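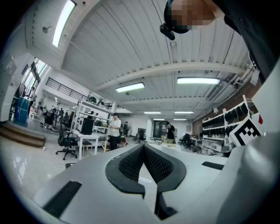
When do we wipe the finger pads and check the marker? At the start of each shift, before the first recording, and again after any drop.

Friday, morning. I write the rule at the top because on the Urwood units we did it in two different ways this month, and the logs cannot be compared.

Agreed for now:

- Pads: dry cloth only. No alcohol on the mesh side until Sokitz answers my mail.
- Marker: must be flat, with clean corners. If a corner lifts, change the whole print, do not glue it.
- Open and close the fingers 3 times slowly, then write the zero value in the sheet.
- After 50 recordings, stop and repeat the zero.
- Faces are blurred before the files leave our server. This also counts for test files.

The Najafi checklist asks for 2 signatures on each change of fingers. I find it slow but I will follow it, also for small repairs. One signature can be from the same bench, I asked.

Not clear to me: does a unit that failed the zero go back to the shelf or to the repair box? Zimik text says "set aside", and this can mean both. Until it is decided I put a tape on the handle with the unit number and the word HOLD.

To do: print new markers on matte paper, old stock is from February. Move the zero sheet to the shared folder.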